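Why Do Trays Have Edges?

A grown-up has probably asked you, at some point, to carry something on a tray. You probably said yes before you had thought about the soup.

Trays look like the dullest objects in the kitchen. They have no buttons and they don't light up. But people have been using them for thousands of years, and nearly every part of a tray is there to stop a small disaster. We're going to look at the disasters one at a time.

The flat bit

The floor of a tray has one job, and that job is to be flat. If it bulged in the middle, everything would slide outwards. If it dipped in the middle, everything would slide inwards and meet in a heap, with the jam underneath.

It also has to be stiff. Try holding a sheet of paper by two ends and putting an orange on it. (Do this over a cushion.) The paper bends and the orange leaves. A tray has to carry weight without bending, which is harder than it sounds, and the next part helps with that.

The lip

The raised bit that runs all the way round is called the lip, or the rim. Most people think it's there to stop things falling off, and most people are right. Even a low lip will stop a rolling pea. It will also hold back a puddle of spilt milk, up to a point, and you will find out where that point is on the stairs.

The lip has a second job too. Take your sheet of paper again and fold up a narrow strip along each long side, so it looks like a very shallow trough. Now hold it by the ends. It's much stronger! You haven't added any paper, you've only bent it. Folded-up edges resist bending, and that is why a thin tray with a lip can carry lunch when a thin tray without one would sag like a tired hammock.

The corners

Look at the corners of any plastic tray and you will usually find they are rounded. There are several good reasons for this.

Sharp corners hurt. Anybody who has walked into one at hip height can tell you so, and often will.

Sharp corners are hard to clean. Crumbs get into them and stay there, quietly, for years. A cloth goes round a curve without any trouble.

Sharp corners crack. When you drop a tray, the force of the bump has to go somewhere, and it likes to gather in tight places. A curve spreads it out a bit. Your tray will still make a noise like a falling piano, but it may come away in one piece.

Trays and bowls

A bowl is really a tray that has taken the idea of a lip very seriously. The more liquid you have, the higher the sides need to be. Toast can live on something flat. Soup can't.

In between the two come shallow bowls, which are for food that can't quite make up its mind, such as pasta with a lot of sauce, or salad. A shallow bowl is easy to eat from and easy to spill from, and that is where the tray comes back into the story.

A rectangular tray with a lip and rounded corners is a good shape to know. You can see one on a white table with a shallow bowl behind it, and if you look at the floor of the tray, you'll spot some curly dark writing.

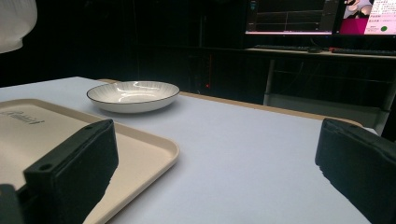

How a plastic tray is made

Plenty of plastic trays start life as tiny pellets, a bit like lentils but much worse in a casserole. The pellets are heated until the plastic goes soft and gooey. Many plastics need to be hotter than 200 degrees Celsius for this, so it isn't a job for your kitchen.

The goo is squeezed into a mould, which is a metal shape with a tray-sized gap inside it. The plastic fills the gap, cools down and goes hard. Then the mould opens and out comes a tray, lip and corners and all, ready to be told it is dull.

If the maker wants a name or a pattern on it, that can be printed on afterwards. Printing is best done on a nice smooth surface, which is one more thing a flat floor is good for.

Try it: the great tray test

You will need:
A tray with a lip
A flat board with no lip, such as a chopping board
14 dried peas
A plastic bowl
Some water
A grown-up who is in a good mood

Step 1. Put the peas on the flat board and walk across the room. Count how many are still there when you arrive. Pick up the rest before somebody finds them with a bare foot.

Step 2. Do the same with the tray. Walk at the same speed, or it isn't a fair test and the peas will have grounds to complain.

Step 3. Fill the bowl halfway with cold water and put it in the middle of the tray. Walk across the room again. Then move the bowl to one end of the tray and have another go.

Which was easier? With the bowl in the middle, both your hands share the weight. With the bowl at one end, one hand does nearly all the work and the other just comes along for the walk.

Now try looking straight ahead while you carry it, and then try staring at the water. Some people spill more when they stare, as they keep making tiny corrections and each one starts a new wave. Other people spill more when they don't look, mainly by walking into the sofa. Find out which sort you are.

Words to know

Lip: the raised edge of a tray. Also part of your face.

Mould: a shape that soft stuff is pushed into so that it sets. Also the green fluff on old bread, which has nothing to do with it.

Rigid: stiff, and not keen on bending.

Something to find at home

Have a hunt for things that are secretly trays. The lid of a biscuit tin turned upside down is one. So is a baking sheet, and so is the thing under the plant pot. Check each one for a flat floor, a lip and rounded corners, and give it a mark out of 3.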